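Section 4: Getting a pose from wrist camera video

Most of the errors you saw in the first lab came from the pose track, so we start there before touching the policy code.

The wrist camera gives a wide, curved view. Straight lines near the border bend, and a plain pinhole model will put a marker corner in the wrong place. Calibrate with the fisheye model first, then run detection.

Steps in the Pamex toolchain:
1. Mask out the gripper body. It moves with the camera and will pull the estimate toward zero motion.
2. Track features on the fixed parts of the room – ceiling seams, light fixtures, window grilles.
3. Detect the square marker and use it to set the origin and scale.
4. Drop features that land on people.

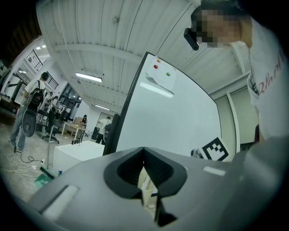
Step 4 matters more than it sounds. In the Heline set, 95 of 1505 clips lost tracking, and almost half of those had someone moving close to the lens. Milovan Leka's filter fixes most of them by raising the inlier threshold to 224 before a pose is accepted.

Bright whiteboards are the other weak spot. They have few corners and they pick up reflections that shift as the camera moves.

For next time, run steps 1 to 3 on your own clip and plot the track. Questions go to Todor Gashi.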